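Prelden Voter Access Project
Progress report to the Stankevičius Fund, 7/22/26

The report covers the second stretch of the grant, from the close of the spring canvass to the start of candidate registration in Bruravcombe.

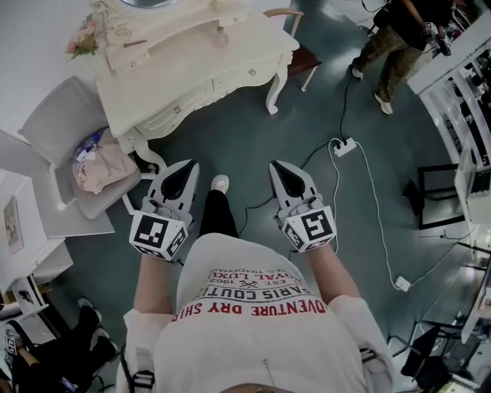
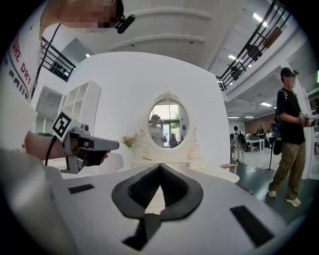
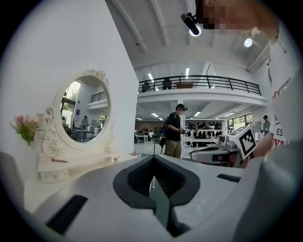
Local Elections

Work in the district is on schedule apart from the candidate forums. We have trained 60 poll workers, all of whom passed the county's written check. A second group starts in August, once the school rooms are free.

The door-to-door registration drive reached around 175 households in the river wards. Most people we spoke to were already on the rolls but did not know their polling place had moved after the redistricting. We changed the leaflet to put the new address on the front – the old version had it on the back, under the office hours.

Two of the five forums have been held. Both were for the open council seats, and questions were mostly on bus fares and the water contract. The third was put off when one of the parties had not settled its list. We expect a new date after the filing deadline.

The Prorasitz office opened late because of a lease problem. It now has a phone line and is staffed six hours a day. Rent for the first month was not charged, and we ask to move that amount to printing.

Spending is otherwise within budget. Travel is slightly over, as the Bruravcombe bridge was closed and staff had to drive the long way.

Still to do before the next report: print the sample ballots, confirm the remaining forum halls, and send the fund the revised leaflet for approval.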